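Skerker opens simulation lab at Mokside for an afternoon

74 shares | 5 comments

Skerker ran an open afternoon in November at its Mokside office, showing how it tests robot arm software in rendered rooms before any hardware is switched on. The program, called Uvine, was shown on 2 wall screens. Visitors followed the view looking out past the gripper fingers.
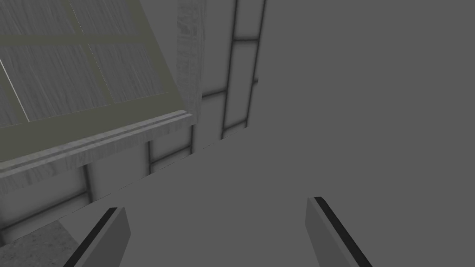

Uvine session at Mokside: the gripper open, with a paneled window and sill to the left.

The rooms are assembled from a library of 900 surfaces and objects. Staff can change a floor or a wall covering between runs and repeat the same task. A session with an object between the fingers drew the most questions, mainly on how contact is calculated. 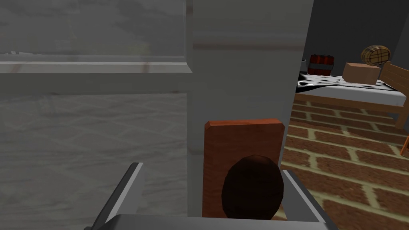 Renders: Skerker / Uvine

A wooden board stood upright in the gripper, with a dark oval item in front of it. A bed with a cow-print blanket and a brick floor lay beyond. Skerker said mixed household contents are used on purpose, as plain test rooms gave the software too little to sort out.
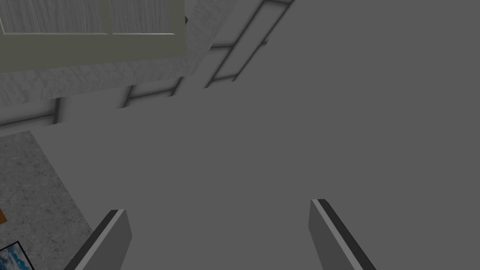
Reading time: 2 min

Open-gripper views were also shown. Large flat surfaces with no texture give few reference points for judging distance, and the engineers took questions on that for most of the second hour.

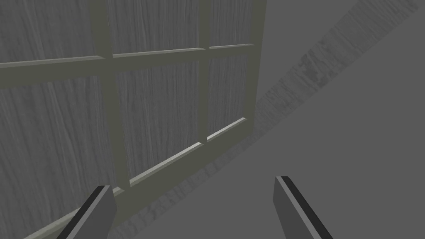
Yupanqui, which supplies the physics code, had a separate desk near the entrance and handed out a 7-page summary of the solver settings. The next open afternoon is planned for spring. Places are limited and must be booked through the Mokside office.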